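What a Two-Arm Kit Should Promise a Public Workshop

Public technical workshops in the Eltport area have begun to receive offers for small two-arm robot kits, sold with a year of service and described as ready for general handling work. The Craddock package from Zanutach is the one most often put before purchasing officers this season, and it deserves a fair reading. It is a capable product offered on poor terms. Those of us who advise on such purchases should say so before the spring orders are placed.

The strengths are plain enough. The package supplies two arms, the grippers, the mounting parts and the control software under a single order. A workshop that once had to deal with several suppliers can now deal with one. The written guide runs to 80 pages and is clear on installation, emergency stops and daily checks. Staff with ordinary bench skills can follow it. The service plan includes 12 remote sessions in the first year, and the sessions our office has attended were conducted with patience and care.

The difficulty lies in what the offer says the arms will do. The sales material speaks of "soft goods handling" as though it were a single function that arrives in the box. Picking up a block is a settled matter for equipment of this class. Cloth is another thing. It folds under the gripper, it bunches, and it seldom lies the same way twice. A buyer who reads "soft goods" and pictures a neat stack of folded towels by the end of the week has been given a false idea of the work ahead.
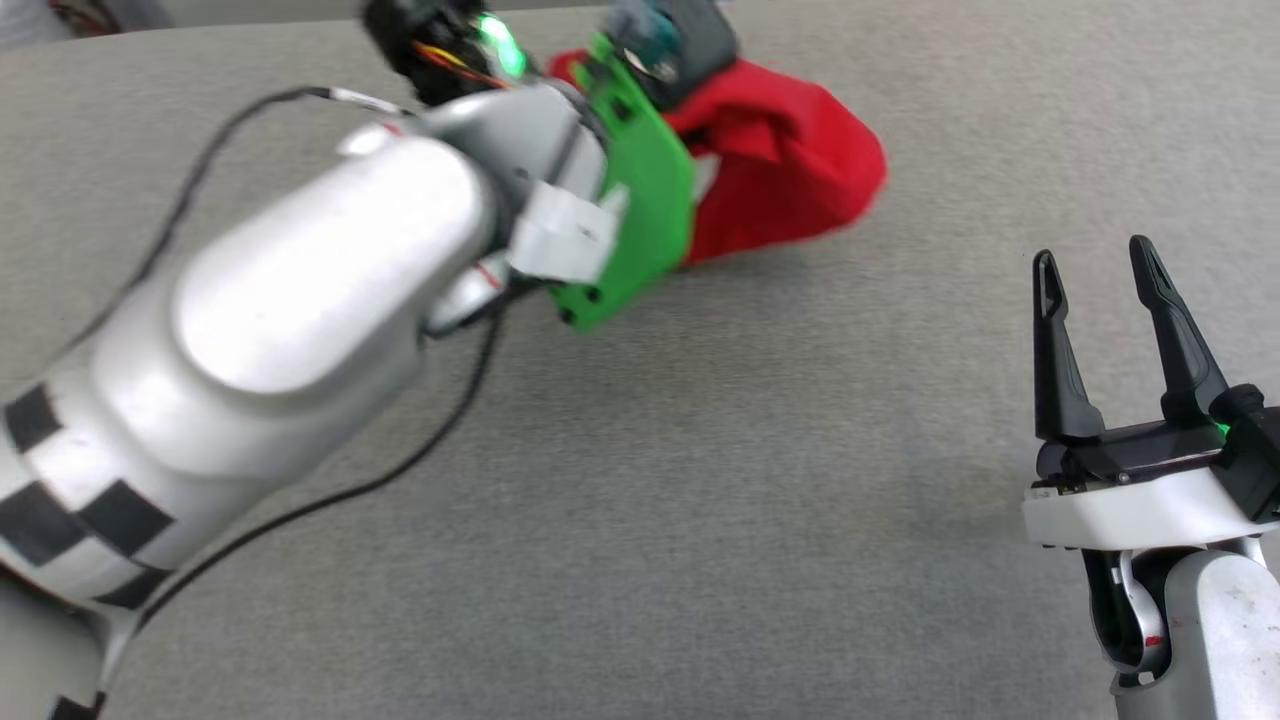
A second arm helps with this work, and the case for buying two is a sound one. One gripper can keep hold of the material while the other approaches an edge or a corner. The benefit depends, however, on how well the two are set up to share the same table, and the Craddock guide gives that subject less attention than it gives to unpacking. Two arms that do not agree on where the table is will get in each other's way. A supplier that sells them as a pair should treat their joint setup as part of the product.

There is also the question of parts. Kits of this kind are changed by their owners almost from the first day. Plates are printed, brackets are replaced and cables are moved to suit the task. This is proper use of a workshop tool, and for many teaching programs it is the chief reason to own one. Yet the Zanutach service terms allow the firm to refuse support for any arm fitted with a part it did not supply. The clause is too broad. The rival Undetti plan excludes only damage caused by the added part, and that is the standard public buyers should expect. Zanutach has said it reviews such cases one by one. A workshop cannot plan its budget on that assurance, and the wording ought to be changed.

Price has received more notice than it should. The annual renewal of the service plan is set at $1626, and some offices have objected to the figure. We do not regard it as unreasonable for a plan that answers requests promptly. The larger cost is staff time. The offer states that the arms are tested for 2000 hours of operation, but it gives no estimate of the hours a person must spend teaching them a new task, checking the results and beginning again when the material changes. For cloth, those hours can exceed everything else in the first year's budget – and they fall on people who already have full schedules.

Our recommendation is limited. Workshops that intend to teach, study or develop handling methods may buy the Craddock package with some confidence, provided the parts clause is amended in writing. Workshops that need folded laundry, sorted rags or any other finished result on a fixed date should wait, or should ask Zanutach for a trial in their own rooms with their own materials. The firm grants such trials on request, although the offer does not mention them. Requests should go through the regional sales desk and should name the fabrics to be handled.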